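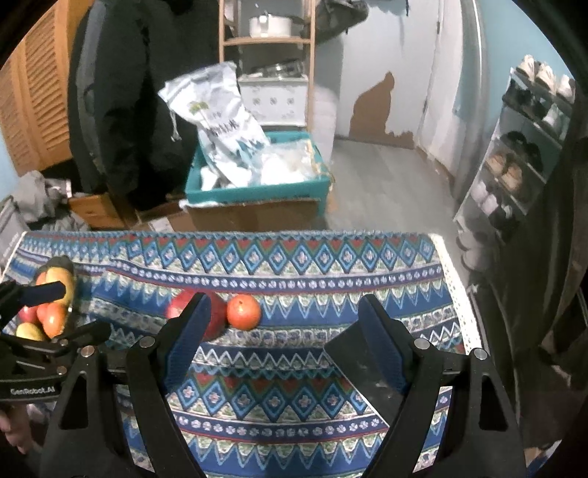
Fruta en la cesta oscura, a un lado de la mesa.

Álbum Skosness de hojas rígidas, 30 x 30

Otiteo, laboratorio y taller de encuadernación
Precio: 2994 pesos
Copia reducida para abuelos o padrinos: 549 pesos

Si llegaste hasta esta página es muy probable que tengas una carpeta llena de fotos de una boda, de un bautizo, de un viaje largo o sencillamente de un año entero de familia, y que lleves tiempo diciéndote que un día de estos las vas a imprimir. Nos pasa a todos, también a los que trabajamos en el taller – hay quien tiene aquí guardadas las fotos de su propia boda desde hace más tiempo del que quiere confesar. El Skosness es el álbum que hacemos con más cariño y el que más nos piden, y queremos contarte con calma cómo es antes de que te decidas.

Las páginas son rígidas y abren completamente planas, de manera que una foto puede ocupar la doble página entera sin que la cara de nadie se pierda en el doblez (si has tenido un álbum pegado de los antiguos, sabes de lo que hablamos). Imprimimos en papel fotográfico Woltasen, en acabado mate o seda. El mate es muy agradecido con las huellas de los dedos y con las lámparas de techo; el seda da un poco más de fuerza a los colores y suele gustar para fiestas, playa y fotos de niños. Si dudas entre los dos, escríbenos y te mandamos una tira de muestra de cada uno, sin costo, para que los veas en tu casa y con tu luz.

Las tapas van forradas en lino Cunha, que se puede elegir en arena, gris humo, verde olivo, vino o azul noche. El nombre o la fecha se graban en seco, sin tinta, o en dorado si prefieres que se note más. También se puede dejar la portada completamente lisa, y queda preciosa.
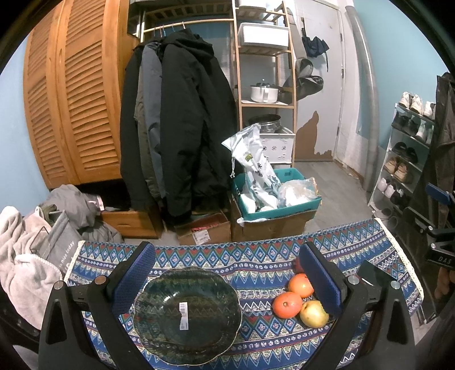 Antes de imprimir revisamos el color foto por foto, y eso va incluido en el precio del álbum. No te vamos a cambiar el estilo de tus imágenes ni a ponerles filtros, pero sí vigilamos lo que en la pantalla se ve muy bien y en el papel se puede apagar. Los azules intensos son el caso clásico: en un mantel con rombos rojos y celestes sobre azul profundo, el fondo puede tragarse los dibujos pequeños si la impresión sale un punto más oscura de lo debido, y un plato de vidrio verde oscuro puede perder esa transparencia que deja adivinar la tela por debajo. Cuando encontramos algo así, abrimos las sombras un poquito y te mostramos el antes y el después en la prueba digital. Tú decides con cuál te quedas.

Cómo se hace el pedido

Nos mandas las fotos en JPG, al tamaño más grande que tengas, por el enlace de carga que recibes al reservar. Las que llegaron por mensajería suelen venir muy comprimidas, así que pide las originales a quien las tomó siempre que se pueda. Si ya traes el diseño hecho, acéptanos solo el consejo de dejar un margen generoso en los bordes. Si no lo traes, lo diseñamos nosotros a partir de tu selección y te mandamos la prueba para que la veas con toda la familia si hace falta. El precio incluye 2 rondas de cambios, que casi siempre alcanzan de sobra.

Cuando apruebas la prueba, el álbum entra a producción. Los archivos que se aprueban antes del viernes a mediodía pasan a imprenta con el lote de esa semana; los demás esperan al siguiente. En enero vamos más despacio de lo normal, con todo lo que se queda pendiente de las fiestas, y te agradecemos muchísimo la paciencia.

Qué viene en la caja

El álbum terminado, una funda de algodón para guardarlo, un par de hojas de papel libre de ácido por si quieres conservar dentro la invitación o alguna carta, y una tarjetita con los cuidados. La caja es de cartón forrado y se puede quedar en el librero sin desentonar.

Sobre la copia reducida

Es el mismo diseño y el mismo papel en 15 x 15, con tapa blanda. Solo se puede pedir junto con el álbum grande, porque comparten los archivos ya preparados. El lino se reserva para el grande.

Cuidados

Pasa un paño seco y suave por las páginas, sin alcohol ni limpiacristales. El lino se cepilla con un cepillo de ropa de cerdas blandas. Procura que no le dé el sol de la ventana todo el día y, si vives en zona húmeda, guárdalo acostado dentro de su caja.

Para reservar, elige arriba el color de la tapa y el acabado del papel, y escribe en el recuadro de notas el texto que quieres grabar, tal cual, con sus acentos y mayúsculas.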